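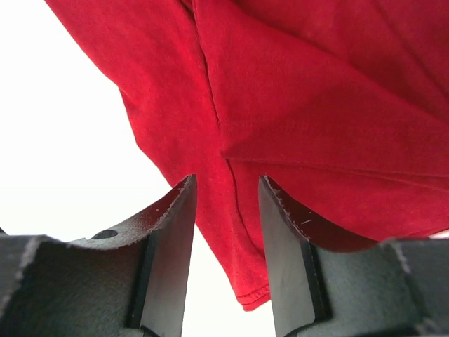 3.2 Garments and how they were folded

The clothing used in this part of the study came from ordinary household laundry. We wanted pieces that had been worn and washed many times, because new knitwear from the packet keeps its factory creases and tends to fall back into them. The full set had 239 items, sorted by fabric and cut. T-shirts and other light knit tops made up the largest group and are the subject of this section. Trousers, towels and bedding are covered in Section 3.4.

Each item was washed once with the Prindemel liquid used for the whole set, dried flat on a Staltix rack, and left overnight in the folding room before it was handled. Items were not ironed. Lint was left on the cloth as it came from the wash, and pilling was not trimmed. We did not sort by color, but color was written down for each item, as dark and strongly colored knits turned out to be harder to judge for creases than pale ones. On a deep red or navy shirt a shallow fold shows mainly as a change of shade, and the raters often disagreed about whether it was there.

Three features of a knit top mattered most for folding. The first was the hem. A stitched hem is stiffer than the cloth above it and tends to curl, so a shirt picked up near the hem hangs differently from one picked up at the shoulder. The second was the side seam, where there is one. The seam acts as a weak spine, and the cloth on either side of it puckers. The third was whether the two layers, front and back, stayed together when the shirt was lifted. When they slid apart, the fold that followed was almost always uneven and had to be opened and made again.

We used a simple fold with 8 steps, starting from a shirt laid face down with the sleeves out. The sleeves go in first, then each side to the middle line, then the lower half comes up in two turns. Between steps the cloth is smoothed once from the center outward. Smoothing more than once made little difference to the finished width and often pulled the hem out of line. The same order was used for short and long sleeves, with the cuff of a long sleeve turned back at the elbow.

Where the cloth is held has a clear effect on the creases that follow. A narrow hold gathers the knit into a point, and folds spread up from it across the panel (Figure 2). A wide hold keeps the edge straighter but lets the layers slip. For thin shirts we found the narrow hold acceptable as long as it was taken through both layers. For heavier knits it left a bunched spot that was still there after smoothing - this was the most common fault noted in the heavy group.

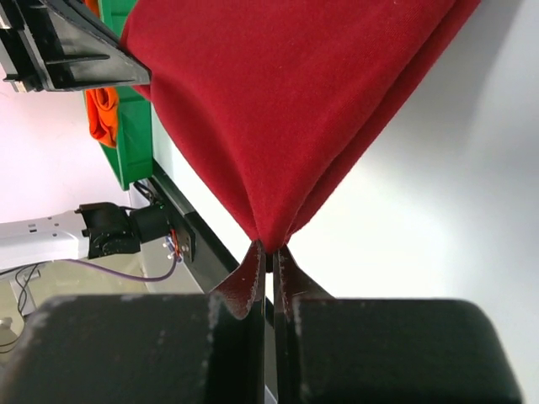
Figure 2. Dark red knit fabric held at a narrow point. Creases run diagonally toward the pinched tip, and a doubled edge is visible along the right side.

In all, over 2,000 folds were made with the full set, and 700 of these were of light knit tops. Each finished fold was placed on the Jarkine shelf board and scored for width, for squareness at the corners, and for cloth showing past the edge. The shelf board has a printed outline the size of a standard drawer section, so a fold that is too wide can be seen without measuring. Folds that missed the outline on one side only were scored as partial.

The scoring follows the drawer method of Peltonen with one change. In the original method a fold is marked down for any visible crease on the top face. We dropped this rule for knits, as a soft shirt that has not been ironed will nearly always show one, and it does not affect how the stack sits. Creases that crossed the full width of the top face were still recorded in the notes column.

Two groups of items were left out. Shirts with a stretched neckline could not be laid flat enough for the first step, and tops with large printed panels stuck to themselves when folded over the print. Both kinds are common in real laundry, and a method meant for everyday use would have to deal with them. Shirts with a small chest print were kept, since the print stayed flat through every step.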